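Questions about packing produce bags at the Nelen food shelf. Last changed in October. If yours isn't answered, ask at the desk before you start.

## Packing the bags

**What size bag do I use?**

The clear zip-top ones from the bottom drawer. They come in boxes of 200. The smaller bags in the same drawer are for dry goods such as rice and lentils, and a cucumber won't fit in them without being cut. We don't give out cut produce.

**How much goes in one bag?**

Enough for one household for a few days. A normal mixed bag has a cucumber, a pepper and some small citrus. If peppers are short, put in an extra cucumber. Don't hold a bag back while you wait for a missing item.

**Does the order matter?**

Yes. Lay the cucumber in first, on the diagonal, then the pepper, then limes or other small round fruit in the space that's left. A cucumber pushed in last tends to split the side seam.

**Do I wash anything?**

No. Wipe off loose dirt with a dry cloth. Washed produce spoils faster in a closed bag, and people wash it at home anyway.

**How do I close the bag?**

Lay it flat on the table and press out most of the air with your palm. Hold the strip at one end and run the slider across to the other. If the strip has curled up, flatten it first or the slider will skip a section. 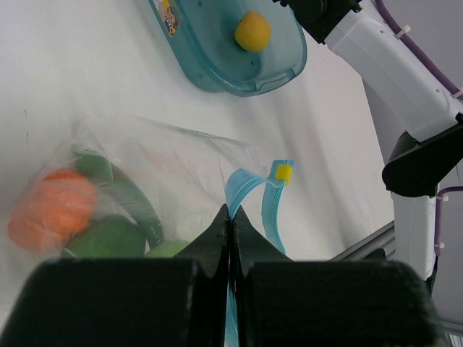 Rozália Šindelář wrote in to say she leaves the last inch open on any bag with cucumber in it, and that hers keep two days longer that way. We tried it and now do the same for bags that will be picked up the next morning. Bags going out the same day can be closed all the way.

**What if the slider comes off?**

Press the strip shut with your fingers and put the bag in the same-day crate. Don't use tape.

## Tubs and loose fruit

**What are the plastic tubs on the table for?**

Single pieces that don't make up a bag yet. Empty them into the last bags of the shift. Tubs get rinsed and left upside down on the rack overnight.

**Can I bring tubs from home?**

Yes, if they are clean and you don't need them back. Old stickers are fine.

## Storage and pickup

**Where do finished bags go?**

In the Bomby crates by the door, 14 to a crate, peppers facing up. Stack crates no more than 4 high. The Lukáč van takes them at 7:30 a.m.

**Can bags go in the refrigerator?**

Only on the top shelf. Cucumbers get soft spots near the back wall, where it's coldest.

**What happens to fruit that's too soft to give out?**

It goes in the gray bin for the Alteo garden. Take it out of the bag first.

**How many bags went out last season?**

1158, counting mixed bags only.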